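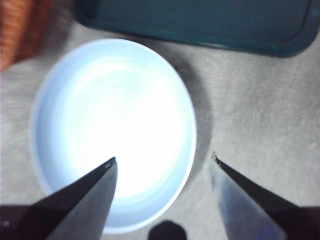 Why Your Loan Costs More Than the Rate on the Poster

Bhavana Achari has taught evening classes on household money in Dadbridge for eight years, and she still begins each one with a question about interest rates that most of the room gets wrong.

"I ask who sets the rate on their car loan," she says. "Half of them say the central bank. A few say the dealer. One man said his ex-wife."

The dealer, she adds, is the closest of the three, although the ex-wife may have had some influence on the credit score.

Achari worked in small-business lending at a bank in Irotton before she took up teaching, and she talks about interest the way a mechanic talks about brakes. An interest rate, in her telling, is a price. You are renting money. The owner wants to be paid for going without it, paid for what rising prices will do to it while you have it, and paid for the chance that you'll never bring it back.

"People are offended by that last part," she says. "They think the bank has looked into their soul. The bank has looked into a spreadsheet. It knows how many people with a file like yours stopped paying, and it charges you for them."

That explains why two neighbors can walk into the same branch on the same morning and leave with different numbers. It also explains why a mortgage is usually cheaper than a credit card. If you stop paying on a house, the lender can come for the house. If you stop paying for last summer's dinners, the lender can't do much with the dinners.

What about the central bank, then? Achari is patient here, in the manner of someone who has drawn the same diagram a great many times. The central bank steers a very short-term rate, the sort banks use when they deal with one another overnight. Other rates lean on that one, some closely and some hardly at all. Long fixed mortgages mostly follow what investors expect over the coming years, and they often move before any announcement is made.

"So somebody waits for the big cut, the cut comes, and their quote goes up," she says. "Then they call me. I don't know why. I don't have any mortgages."

I ask about savings accounts, and she laughs for longer than seems polite. Loan rates, she says, have a way of rising briskly and falling with great dignity, and savings rates do it the other way around. She doesn't call this a conspiracy. Banks with plenty of deposits have little reason to pay up for more, and most customers never move their money – she includes herself, having left a rainy-day account alone for five years at a rate she declines to repeat.

Then there is compounding, the topic she saves for the second half of the class, after the coffee. Put $100 away at 2 percent and in a year you have $102. The year after that, you earn interest on the extra two dollars as well, which comes to four cents.

"Everyone looks very let down by the four cents," she says. "Then I run it on a credit card balance and they sit up."

Her next course starts in July. The homework is to find the annual rate on every debt in the house and write it on one sheet of paper. Most people come back with the sheet half filled in and a story about being on hold.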